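**Shelf-stable snacks: store at 60 °F or room temp?**

**dmangubat** – December 10, 2018
Pantry in the basement sits at 60 °F year round, kitchen runs warmer. Does the cooler room buy any real shelf life for chips and sandwich cookies once opened? I have been keeping everything in Vustora bins with the lids clipped.

**castillo_dry**
Temperature is secondary. Humidity does the damage. A basement at 60 °F is often damp, and chips go soft well before the oil turns. Put a hygrometer in the bin, not in the room.

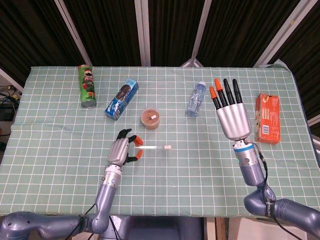
**gridline93**
Does a stacked-chip can reseal well enough on its own?

**castillo_dry**
For a few days, in a dry kitchen. The plastic cap is a friction fit – it slows air exchange and does not stop it.

**auour_s**
Disagree on "secondary". Fat oxidation slows with every degree you drop, and I can taste the difference in nuts after two months. Cookies less so.

**castillo_dry**
Nuts, fine. The question was chips and cookies, opened. Those get eaten or go stale first.

**auour_s**
Then store them apart, at least. Cookies in with chips pass moisture to the chips.

**dmangubat**
Hygrometer reads 93 percent in the corner by the drain. Moving everything upstairs. Still undecided on desiccant packs, the Astness ones come in a box of 100.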